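Manual da bancada Ondwood – Secção 4: Arrumação e limpeza diária

Antes de limpar, retire tudo o que ficou sobre o tampo: garrafas, latas, sacos de snacks e invólucros.

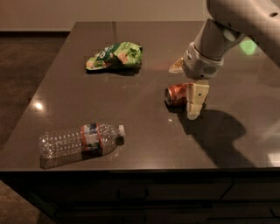 Uma leitora da edição anterior escreveu que passava o pano à volta das latas, sem as levantar, e que ao fim de uns meses tinha anéis baços no acabamento brilhante. Siga a ordem indicada.

1. Recolha primeiro as latas tombadas. Segure-as pelo meio e endireite-as antes de as levantar – podem ter ainda líquido.
2. Feche bem as garrafas de plástico e ponha-as de parte.
3. Verifique se os sacos de snacks estão vazios. Sacuda as migalhas para o lixo, nunca para o tampo.
4. Junte os invólucros pequenos à mão.
5. Passe um pano de microfibra húmido, do fundo para a frente.
6. Seque com um segundo pano.

Nota: para manchas de refrigerante, dilua 35 ml de detergente Ronska em 600 ml de água morna. Deixe atuar sem esfregar e enxague.

Cuidado: não use esfregões metálicos nem lixívia. Não arraste latas sobre o tampo – o rebordo risca o acabamento.

Se o brilho não voltar depois da secagem, consulte a secção 7 (Polimento).

Ondwood – Apoio ao cliente: formulário em linha | © 2020 Ondwood | Voltar ao topo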